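Dreris Textile Notes
23 Sep 2024

1/
I have been told, again, that there is a correct way to fold a thick plush throw. I have my doubts. I've been folding things on big tables for 17 years and most of the "correct ways" last until the next person needs to get past the shelf.

2/
The method going around is the Štěpánek fold. Half, half again, then thirds, edges turned in so no loose side shows. Lovely on a cotton sheet. On anything with pile you are asking a fat, springy slab to behave like paper.

3/
Somebody in the replies last week swore a plush piece will sit flat forever if you get the first fold straight. Forever! I have a closet that would like a word.

4/
What I will grant them: a folded stack with the folded edges all facing you looks good. It looks like a shop. Dark gray does this especially well because you can't see where the pile got rubbed the wrong way.

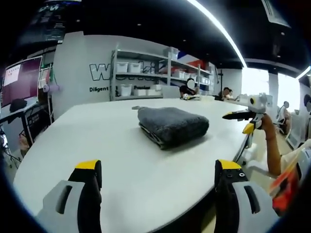

5/
But looks like a shop for how long? A shop has people paid to refold the pile all day. You have a Sunday evening and one good table if you're lucky.

6/
On the table: yes, size matters and I won't argue. Trying to fold a throw on a bed is miserable, the mattress sinks and your corners wander off. A big hard white top is better than anything you can buy to help you fold. Which brings me to the Trasier board.

7/
The Trasier board is a hinged sheet of plastic. You lay the throw on it and flip the sides in. Fine for T-shirts. With plush, the flap comes over, the fabric slides off the flap, and you finish by hand anyway. I gave it five tries. It now lives behind the dryer.

8/
Someone asked whether tags should go in or out. The fold people say in, always, or it "spoils the line." I leave mine wherever it lands. If I need to know whether something can go in the dryer I'd like to find that out without unfolding the whole thing.

9/
Also skeptical of: the Prokidine spray. It's supposed to "relax" the fleece so it creases cleanly. Fleece doesn't want to crease. I used half a bottle in April and got a throw that smelled like a dentist's office and folded exactly the way it had before.

10/
The claim I really can't swallow is that a bunched-up blanket is "stressed" and wears out faster. Show me. A chart, a before and after, anything. All I've ever seen is the same sentence copied from one home blog to the next.

11/
My own habit, take it or leave it. Drop the thing on the table in a heap. Find one edge, any edge. If there's a smooth side or a trim, hunt for that with your fingers, it's much easier to follow than the fuzzy part. Walk along it until you hit a corner.

12/
Then find the second corner on the same edge and pull the two apart. The heap mostly opens up by itself. No shaking it out over your head like a flag, you'll just get lint in your coffee.

13/
Fold in half, press the air out with your forearm, fold again. Stop when it fits the shelf. That's the whole standard. I don't care if it's thirds.

14/
"But it won't match the others." Correct. If all your throws are the same size and thickness, congratulations, please tell me where you shop.

15/
And some of them I don't fold at all. The one that gets used every night goes in a soft heap and comes back out of it the next day. Folding that one is a hobby.
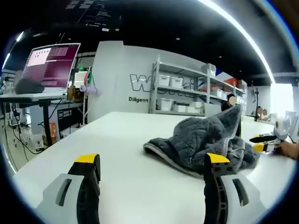

FOLLOW-UP: YOUR REPLIES

16/
To the person who says rolling beats folding: for a suitcase, maybe. On a shelf they roll. I've picked mine up off the floor enough times.

17/
To the three of you recommending vacuum bags: plush comes out of those flat and sulky and you have to put it through the dryer to get the pile up again. If you've got one that doesn't do this, send it over and I'll try it. I'm not hopeful.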